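Keep the Paper Bus Schedule

By Atieno Uri​o

The Javitdale transit office stopped printing its bus schedule in April. The notice taped inside the shelters says riders can find the same information on their phones, and that printing 3,000 copies a year was no longer a good use of money. I think this was a mistake, and a cheap one to fix.

I ride the Zandby line to work and back. I own a phone and I use it for the bus most days. The phone tells me when the next bus is coming. It doesn't tell me much about the one after that, or how the Sunday service differs from the weekday one, unless I tap through several screens while standing in the wind. The old schedule was a folded sheet that showed the whole week. I could plan a dentist visit with it at the kitchen table.

The office says that 1,749 people have downloaded the app. That is a fair number for a town our size, but a download is a poor measure of use. I downloaded it twice, once on a phone I no longer have. The figure I would like to see is how many riders got on a bus last month without it. The drivers could give a good guess. Most of the people I sit near in the morning are over 60 or under 15, and a lot of them just know their one bus and never try another.

That last part bothers me most. A printed schedule with a map on the back shows people routes they weren't looking for. I found out that the Luline bus goes past the public pool because I was bored and turned the sheet over. An app answers the question you type in.

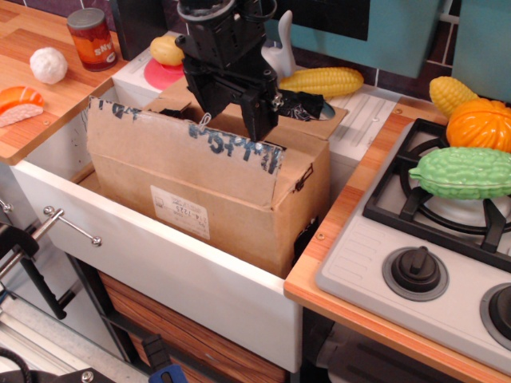
Cost is the argument I hear most often, and I take it seriously. Paper schedules go out of date, and the old ones end up in the trash. So print fewer. Print 1,269, or whatever number the library and the clinic can hand out, and change the routes once a year instead of whenever it suits the office. Riders would be glad of that anyway. Minja, the next town over, still puts a large-type sheet in every shelter, and people there can read it without a battery.

I am not asking anyone to drop the app. It is useful when a bus is late. But the town already paid someone to lay out the schedule, and the file must still exist. The next budget meeting is open to the public, and I plan to bring my old copy, which is held together with tape.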